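Drodum Heart Rhythm Registry: Frequently Asked Questions

What is the registry?
It's a shared record of people treated for atrial fibrillation with catheter ablation. We follow each person after the procedure to learn how they feel, which medicines they still take, and whether the irregular rhythm comes back. We're so glad you're curious about it!

Who can join?
Adults who are having their first ablation at one of our 8 clinics. So far 743 people have signed up, and the newest clinic, Jonitwood, opened its list in November.

Will joining change my treatment?
No. You and your heart doctor make every decision, exactly as you would without us. We only collect information.

What will I have to do?
Fill out a short survey four times in the first year (most people finish in one sitting), and wear a patch monitor twice. The Plomero app sends reminders, or we can mail paper forms – plenty of people love the paper ones!
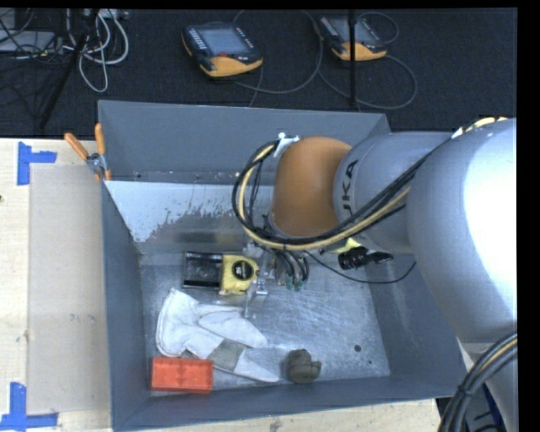
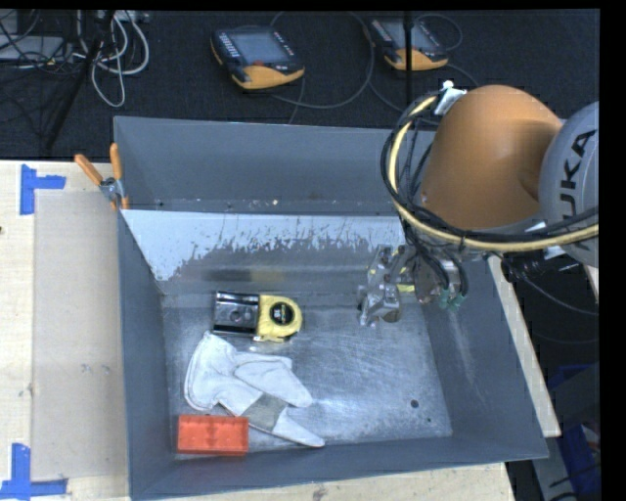
Can I shower with the patch on?
Yes, a quick shower is fine. Skip baths and swimming until it comes off.

Do I need to live near a clinic?
Not at all. Some of our most faithful members live roughly 200 miles away and do everything by phone and mail.

Who sees my answers?
Your own clinic team and the data office at Brinkmann. Names are removed before any researcher opens the files.

Can I leave?
Anytime. Call your clinic and we'll stop contacting you that same day.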